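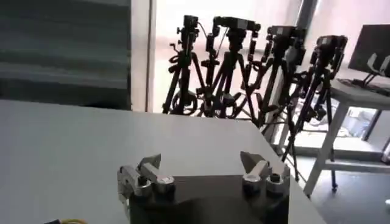 The tide at Boltcombe goes out so fast you can hear it, a long fizzing hush over the pebbles, and on the lowest tide of December it goes out far enough to walk to Turcotte. I had wanted to do it since I was six! My aunt had always said next year, next year, and then she moved inland and it was up to me. The harbour arms were in sight the whole way down the hill, and I can only tell you they put me in mind of a pair of silver jaws, held wide open with the pointed tips leaning in towards each other and nothing in the gap. Everything that morning seemed to be waiting to catch hold of something. I was practically running by the time I reached the slip.

The sand was ribbed and hard and glorious. There were starfish, and a whole anchor furred with weed, and a boot, and the black bones of the old Isura sticking up where she'd gone down with her cargo of oranges. I put my hand flat on one of her timbers and said good morning, which felt only polite.

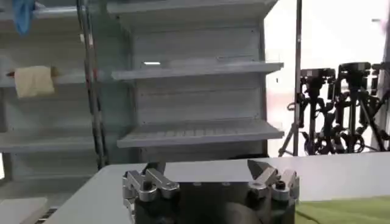 Past the wreck the channel was still running, knee deep and so cold that I shouted out loud. A woman coming the other way with a spaniel under her arm shouted back, "Isn't it marvellous?" and it was, it was!

"How long have I got?" I called.

"Till the Jaketti comes round the point," she said. "When you see her, turn back. Don't stop for shells."

So I went on, the last 700 yards at a sort of gallop, and climbed up on to Turcotte on my hands and knees. It was smaller than I'd thought. There was grass on top, and a ring of stones somebody had made for a fire, and from there I could see the town all at once – the chapel, the chip shop, my aunt's old blue door.

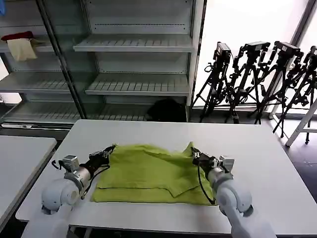 I ate my sandwich facing it. Then a smudge of smoke came round the point, and there was the Jaketti, fat and red and hooting, and I slid down the rock with my socks in my pocket and one shell, just one, in my hand.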